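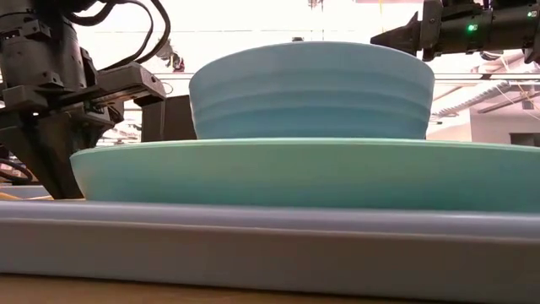
March 2020

In by eight, radiators still cold. Knut Nolte had the arms warmed up before I got my coat off, so we started early and I didn't have time to read the notes from last night. I read them at lunch instead. They said the left gripper was closing a touch late, which we had found out for ourselves by then.

We are on the stacking job all this week. Bowl on plate, plate on tray, then take it all down again. The target for the set is 124 good runs and the plan was to reach 100 by this evening. A run counts as good if the bowl ends up flat on the plate and neither arm has knocked anything on the way. If the plate slides, we still save it, but it goes in the other folder and gets a note.

I drove for the morning and Knut kept the log. The bowl is easy enough. It has ridges round the outside and the fingers find something to hold. The plate is the one I don't like. It sits low on the tray and you have to come at the rim from the side, and if you come in too steep the finger pushes it along. I did that twice before ten. Knut wrote "plate pushed, driver" both times. Fair enough.

After the break I slowed down on the approach and it went better. The trouble with slowing down is that the model learns the slow bit as well. Ikonen's first set had long pauses over the bowl because whoever was driving stopped to think, and the trained arm did the same, hanging there over the rim for no reason at all. So the rule now is to decide where you are going before you start the run, and then go. If I need to think, I stop the recording and throw it away. I threw away 3 this morning.

Sametti rang at eleven about the start positions. They want more spread. At the moment we put the tray down square to the table nearly every time out of habit, and they can see it in the data. From now on we turn it a little between runs and move the plate about as well, even if that makes the reach awkward. I said this would cost us time. They said they knew. Knut drew some marks on a sheet of paper with angles on them and we worked down the sheet, which was dull but stopped us picking the comfortable ones.

Lunch at my desk, cheese roll. Wrote to Zodeck again about the spare fingertips. No answer yet from the last message. We have 2 left in the drawer and the pads on the right hand are getting shiny.

Knut drove in the afternoon. He is smoother than I am with the right arm and worse with the left, so between us the set should come out fairly even. He likes to bring the right finger in over the bowl first and then settle the left one beside the stack. I do it the other way round. We talked about whether we should agree on one way of doing it. I think we should, at least for this object set, because two ways of doing the same thing gave us muddled results in July. Knut thinks the newer training code copes with it. We agreed to tag each run with the driver's name and let Foltlow look at it when they have both halves.

The light was a nuisance from two o'clock on. It comes in strong and the far end of the room goes white on the side camera. The dishes themselves still show up well, so I left the exposure alone and put a line in the log. Changing it halfway through a set would be worse.

Went through the morning's recordings while Knut was driving. Most are fine. One had the bowl leaning on the edge of the plate at the end and I had marked it good, so I moved it across. On another the file stopped before the arms had gone back to rest. I kept it for now with a question mark.

We reached 100 just before six, counting the one with the question mark. The rest should be done tomorrow before lunch if the left gripper behaves. Knut is going to look at the closing delay first thing, and I have to label the afternoon's runs and send Sametti the angle sheet.

Bus late. Home by seven, soup, bed early.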